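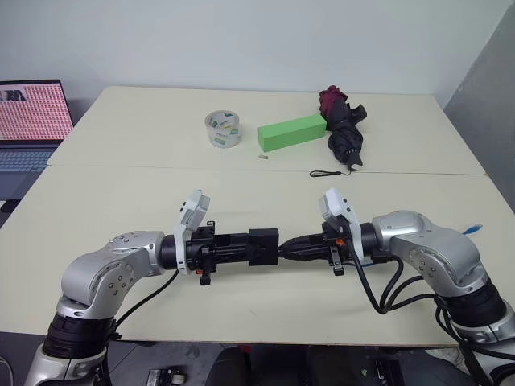 Nandberg has put two sets of its parallel gripper through a month of side-by-side trials at its Holldale workshop, and the cheaper of the two came out slightly ahead on the job the company cares about most, which is handling network cable.

The trials ran through August on a two-arm bench. One arm holds a small black network box while the other works the plug. Each set of fingers got the same arms, the same controller and the same wrist cameras, and only the fingers and their pads were changed between runs.

The first set came from Lindgren and sells for $3,299 a pair with the drive unit. The second, from Tenura, costs $800 without the drive, and Nandberg fitted it to units it already had. Over the month each set made 120 attempts at gripping a blue Ethernet cable by its plug and pulling it free of the port. The Tenura fingers managed it 101 times. The Lindgren fingers managed 95.

Osamu Kubo, who ran the bench, said the gap was too small to settle much. Most of the misses with both sets came in the last half inch, when the fingers closed on the cable below the boot and the plug stayed where it was.

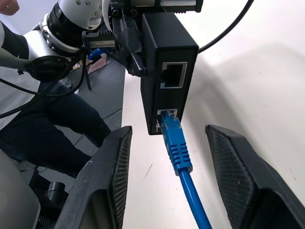

Textured pads helped with that. Kubo's group began the month with smooth pads on both sets, threw out those early results after the cable kept slipping, and started the count over. The Lindgren pads are softer and held better on bare cable, but they wore faster and two had to be replaced before the trials were over. The Tenura pads lasted the month.

Camera placement got a shorter look. A camera at the wrist gave a clear view of the port and the plug up close, but showed little of the second arm. The head camera kept both arms in view and was little use for lining up on the plug. Nandberg plans to keep running both. Moving the wrist camera farther back was tried one afternoon and dropped, as the fingers then blocked the port.

The company has not placed an order with either supplier. Kubo said the next round will cover putting the plug back in, a harder job because the latch has to face the right way. Lindgren is sending a narrower finger for that round. Tenura has been asked for one too and had not replied by noon on the last day of the trials.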